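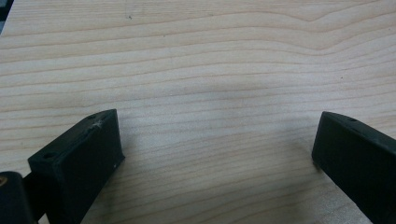
Pale wood tabletop with a fine, mostly straight grain that bends into a gentle arch in one area.

Wood grain is the pattern of lines, bands and curves that shows on the surface of a piece of wood. The word also has an older and more practical meaning, which is the direction in which the fibers of the wood run, and most people who work with wood will happily use it both ways in a single sentence without confusing one another. A person who says a board has "pretty grain" is talking about its looks, while a person who warns you not to plane against the grain is talking about its fibers.

Origin
A tree growing in a place with clear seasons adds a new layer of wood just under its bark each year. The wood made in spring, when the tree is growing quickly, is usually lighter in color and more open, and the wood made later in the summer is usually darker and tighter. Seen on the end of a log, these layers form the familiar rings. Seen along the length of a board, the very same layers show up as lines, and it is these lines that most people have in mind when they talk about grain. Trees from warm places without much of a winter may have faint rings or none at all, though wet and dry seasons can leave marks of their own.

Effect of the cut
The way a log is sawn has a great deal to do with how its grain will look. Flat-sawn boards, cut straight through the log one after another, tend to show wide arches and peaks near the middle, often called cathedral grain. Quarter-sawn boards are cut so that the rings meet the face at a steep angle, and they show straight, narrow lines - calmer to look at, and less likely to cup as the seasons change. Quarter-sawing takes more time and wastes more of the log, so the boards cost more. Veneer peeled from a turning log, in much the same way that paper comes off a roll, gives broad and wandering figures that no solid board could show.

Knots, old wounds and the places where branches once joined the trunk all push the fibers aside, and the lines sweep around them like water around a stone. A curve can remain in a board even when the knot that caused it was sawn away with the piece next to it.

Working with grain
Wood splits easily along its fibers and stubbornly resists being broken across them, which explains why ax handles, chair legs and ladder rungs are best made with the grain running their full length. Wood also swells and shrinks far more across the grain than along it. Tabletops are therefore often held down with slotted screws or small wooden buttons, so that the top can move a little through the year without splitting. Sanding is normally done along the grain, as scratches running across it have an unhappy way of showing up once the stain goes on.

Regional traditions
In the joiners' shops of Zusholm, boards for a single table were by custom taken from one log and laid side by side in the order they were sawn, so that the lines would carry on from board to board. The town museum keeps a collection of 549 sample panels, most of them ash and birch, and lends out 30 of the smaller ones to schools each November. Makers in nearby Plorberg preferred to turn every second board over, a habit that gave a livelier surface and - so they liked to say - a flatter one.

See also
Annual rings
Quarter sawing
Veneer
Zusholm joinery

Page last changed 09/02/2020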